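I've been paying for my local paper again. Well, "paper" is generous. The Hetlow Courier stopped printing in October and what I get now is an email at breakfast, plus a website that asks me to log in every single time, even though I ticked the box!

Still, I like it more than I thought I would. Most of it is written by two people, Hilkka Hämäläinen and Mohsin Sandhu, and you can tell them apart after a week. Hilkka does council meetings and gets cross in a very polite way. Mohsin does everything else (buses, school closings, the long saga of the swimming pool roof) and loves a semicolon.

What got me thinking was a piece Mohsin ran about our community radio station, Ratano. They may lose their slot on the local frequency when the license comes up, and the idea is that they'd go online only. My first reaction was fine, who cares, I listen on my phone anyway. Then I called my aunt Tuulikki and she was furious. She has the kitchen radio on from the moment she gets up, it's been on that station for years, and she does not want an app. She wants a knob.
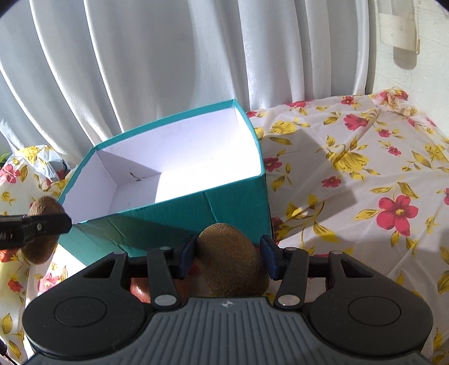
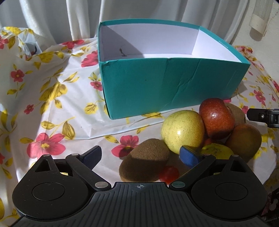
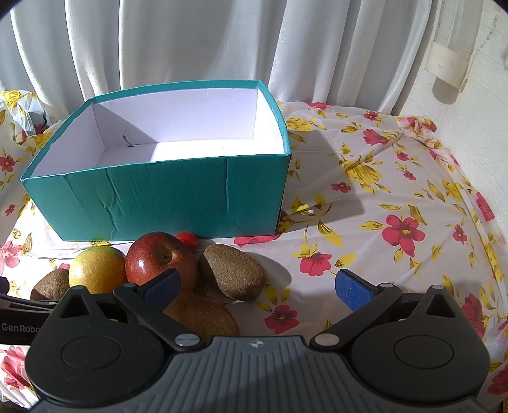
So I went to the public meeting on Tuesday, which I never do. There were 40 chairs out and people standing along the back wall. Hadiza Omoregie, who hosts the morning show, read out messages from listeners, and a lot of them sounded just like my aunt. One man said the station was how he'd found out about the flooding on his own street. The guy from the county kept saying "digital first" and I could feel the room going off him.

I'm a bit torn, to be fair. Running a transmitter costs real money, and younger people around here mostly don't own a radio outside of the car. My neighbor Mitiku says he'd put the money into a second reporter for the station and let the frequency go. He has a point! I just don't love that the people who'd lose out are the ones least likely to fill in an online survey about it.

Anyway, the survey is open for another 5 weeks and there are paper copies at the library, on the desk by the returns slot. I picked one up for Tuulikki and she's already used up the comments section and gone on to the back.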